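Home | News | Opinion | Planning | Facilities | Archive | Contact

Print this page | E-mail this article

OPINION

Budget for the Table as Well as the Arm

July 2019

Reading time: 2 minutes

The capital request that reached our planning office in June was a tidy one. It asked for a pair of robotic arms, to be used for handling and folding cloth, and it gave one price for the lot. The price was fair. What concerned this office was how little else the request contained. It had no line for floor space, none for cable runs, none for staff hours, and none for the cloths themselves.

Institutions such as ours have bought equipment for a long time and know how to do it well when the equipment is familiar. A boiler is bought with its valves, its inspection and its service contract. Robots are still too often bought the way one buys a desk. The arm is chosen, the order is signed, and the remaining costs arrive one at a time over the following year, charged to whichever account has money left in it. 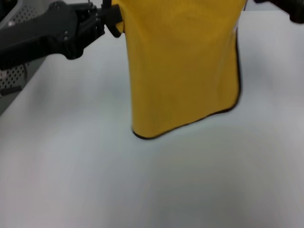
Those later costs are seldom large taken singly. In the Studari pilot, the supplementary purchases came to 43 separate orders, the smallest of them for a bag of cable clips. Together they amounted to $2,946. The sum would have caused no difficulty had it appeared in the original request. Spread over so many orders, it used up a good deal of purchasing time and delayed the work twice.

Cloth deserves particular attention in any such plan. A rigid part may be handled in the same way each time, and its fixture may be priced from a drawing. A towel has no fixed shape once it has been lifted. The planner must therefore allow for a longer period of setup, a clear work surface of suitable size, and a stock of cloths large enough that worn ones can be retired. We now advise departments to enter 300 cloths in the first-year budget and to treat them as supplies.

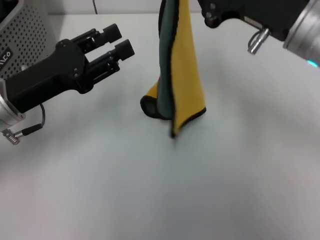 A yellow and dark gray-green cloth stands on the work surface, with a gripper open to its left.

Two suppliers, Staltik and Rillex, were invited to quote on the June request. Their figures for the arms were close. Their figures for everything else could not be compared, as Staltik had included mounting and training while Rillex had listed them as options. This is no criticism of either firm. Each answered the question it was asked. The fault lay with our form, which has a box for "unit price" and a box for "delivery," and no third box.

The Choi annex raises a further matter. Its rooms were laid out for office use, and the outlets are placed accordingly. Any arm installed there will need electrical work, and that work falls under the building budget, whose deadline comes well before the equipment deadline. A department that waits for approval of its equipment before asking about power will lose most of a year.

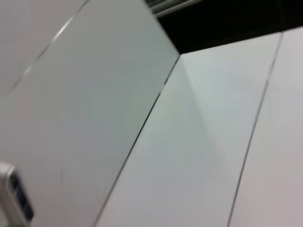
I would therefore propose that no request for automated equipment go forward without a full schedule of costs for its first two years. The schedule should cover the room, the work surface, wiring, spare fingers and cables, supplies, training, and the hours of the person who will be called when the equipment stops. That person should be identified by position before the order is placed. Service terms should be quoted by every supplier in the same format.

Some colleagues will object that such a schedule discourages small trials. The concern is reasonable, and a shorter form could be offered for equipment on loan. A purchase is a different matter. The June request has been returned to its department with a copy of the draft schedule, and it may be submitted again in the next budget round.

Print this page | E-mail this article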